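Cookies help us remember which files you downloaded. Accept | Settings

Nov 28, 2022
By the Prardale data maintainer
3 min read

# Prardale Grip Faults: Data Card

Welcome, and thank you for taking the time to read the card before pulling the files. Prardale is a set of 3,093 short tabletop clips put together at Kullier, and the reason it has a card this long is a fault we found in November, well after we thought we were done.

## What went wrong

The width reading on one of our grippers drifted. It would say the fingers were closing on a cup at one width while they were really a bit tighter, and the error grew over a session. With a hard block you would never notice. With a full paper cup you get a crushed wall and milk on the table, and that happened to us on 6 clips before anyone thought to check the log against the video (we had been blaming the cups, I'm sorry to say).

We traced it to a loose set screw on the encoder shaft, tightened it, and added a zero check at the start of every session.

## What we changed in the files

- Clips from the drifting unit carry `width_ok: false`. Please don't train a force or width model on them.
- The 6 spills are kept in `faults/`, because they are useful if you are building a detector.
- Video and pose are fine for all clips, as far as we can tell.
- The Nedatex loader skips flagged clips by default. The older Hegazy loader does not, so filter by hand if you still use it.

## If you collect your own

Open the fingers fully, zero the width, then close them on a gauge block and compare. It takes around 60 seconds. Look over the finger pads as well, since a worn edge can change how a cup sits. Please practice with cold liquid, and keep chargers and laptops off the table.

## Known gaps

We have no ground truth for grip force, and we can't repair the width values after the fact. If you find a way, we would dearly love to hear from you.
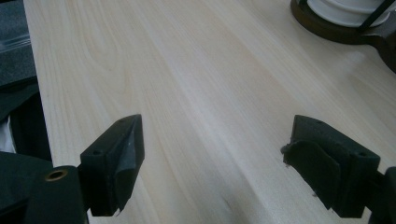
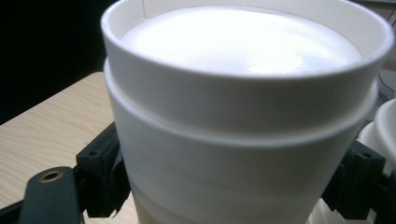
The Prardale data maintainer

Gripper open over the tabletop in the first, closed on a white cup in the second. Frames like these are what the zero check is compared against when we review a session, and if your own readings disagree with what you see, trust the video and flag the clip.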